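Subject: Re: [gradthorpe-shared] Drinks in the break room, again

On Wednesday someone wrote:

> I did a quick tally and we went through 269 cans last quarter. If we
> switch to the Tenura subscription we'd pay less per can, they restock
> it themselves, and we could finally get rid of that little white
> table and put one of their coolers in the corner. They say most
> offices our size save 30 percent. Can we just agree to this and
> move on?

I'd like to not move on just yet.

Save 30 percent compared to what? If it's compared to buying single cans at the gas station, sure, I believe it. We buy by the case. I asked for the price sheet the last time this came up and got a brochure with a picture of a cooler on it. Has anyone on this list seen an invoice from them, with the delivery fee and the cooler rental on it? I haven't.

I also don't trust the 269. Does that include the sparkling water? Does it include the two cases that went to the Guvwood open house in January? Those weren't drunk by us, and they shouldn't be used to show how thirsty we are.

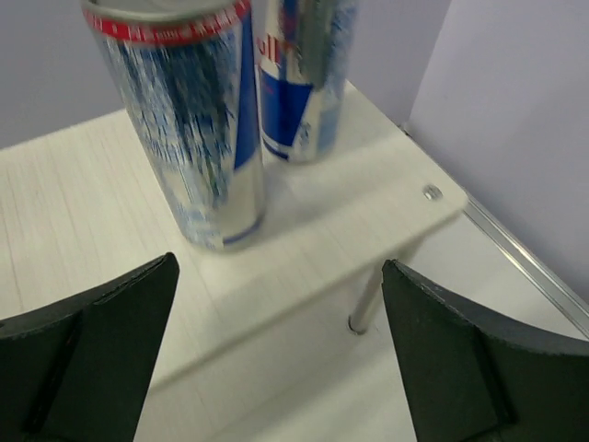
As for the table, I don't see what it did wrong. It's small, it wipes clean, and it holds as much Red Bull as any of us should be drinking before lunch. If the complaint is that cans get left out on it and go warm, a cooler won't fix that. People will take one out, get a phone call and leave it on whatever flat surface is closest. At least now we know which surface.

Then there's the corner itself. A cooler needs an outlet, and the only one over there runs the copier. The last time we plugged something else into it we lost a print job of 20 pages and I was the one who had to redo it.

I'm willing to be talked around, but I'd want to see

- the full price, fees included
- how long we're locked in (the Wu building signed up for something like this and I heard they couldn't get out of it)
- what happens to the flavors no one picks

Until then I'd say keep buying cases and leave the table where it is. The next order is due by 8 tomorrow morning, so if you want something other than the usual, reply before then.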